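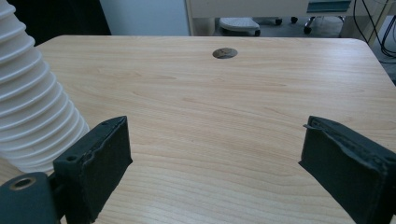
Relief staff at Fastport college still waiting on back pay

Nanami Sasaki has kept every payslip since February. She has them in a folder, in order, with the hours she worked pencilled beside the hours she was paid for.

"They don't match," she said. "They haven't matched once."

Sasaki teaches bookkeeping and business English at the Fastport campus of Rovero College, a private training provider with a second campus at Poduval. She is one of 17 relief instructors who say they have been underpaid for marking and preparation since the college changed its payroll system. Relief instructors are engaged term by term and have no guaranteed hours.

Under the old arrangement, each hour in class brought a set allowance for marking. The new system, bought from a firm called Flodlow, records only the hours on the timetable. Instructors were told to enter the rest by hand on a separate form.

"I filled in the form. Everybody did," Sasaki said. "Then we were told it had to go through the campus manager, and after that we were told the campus manager couldn't approve it. I've had four different versions of that form."

By her own tally she is owed for 154 hours. She said the college has not disputed the number, but has not agreed to it either.

I asked whether she had thought about leaving.

"I did, at the end of first term. But I had students halfway through a certificate. Some of them come straight from a night shift and they're at their desks at eight in the morning. If I go, they get somebody new who doesn't know where they're up to."

Her classes have grown over the same period. Rovero enrolled 700 students across both campuses this year, and two of her groups were merged in second term.
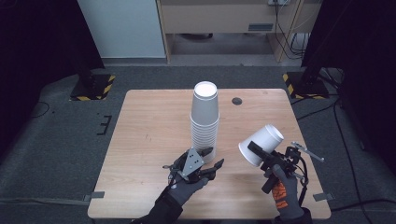 She has also taken a second job, doing the books for a tire shop three evenings a week. The money covers her rent. Her car registration is overdue, and she has been catching the bus to Poduval when she's rostered there, a trip the college used to reimburse.

In a written reply, the college said it was "aware of concerns raised by a number of casual staff" and was reviewing claims individually. It did not say how long the review would take. Flodlow said questions about pay rates should be put to the employer.

The instructors sent a joint letter to the college in second term asking for a single meeting. They were offered separate appointments instead, fifteen minutes each. Sasaki turned hers down.

"It's the same problem for all of us, so I don't see why I'd go in alone," she said. "I wanted someone from payroll in the room and I wanted it written down."

She has since filed a claim with the labour standards office, and six of her colleagues have done the same. The office has confirmed it received the forms. Sasaki expects to be teaching next term, although she hasn't been sent a contract.

"They usually email it the week before," she said.

Comments

prairie_marker: Same thing at my old college. Keep copies of everything, including the emails about the forms.

Dell R.: I took her bookkeeping course last year and she stayed late with us before every test. Pay her.

gt_north: Does the $100 travel cap still apply to Poduval? My sister was told it was gone, then told it wasn't.

prairie_marker: @gt_north No idea, I'd get her to ask for it in writing.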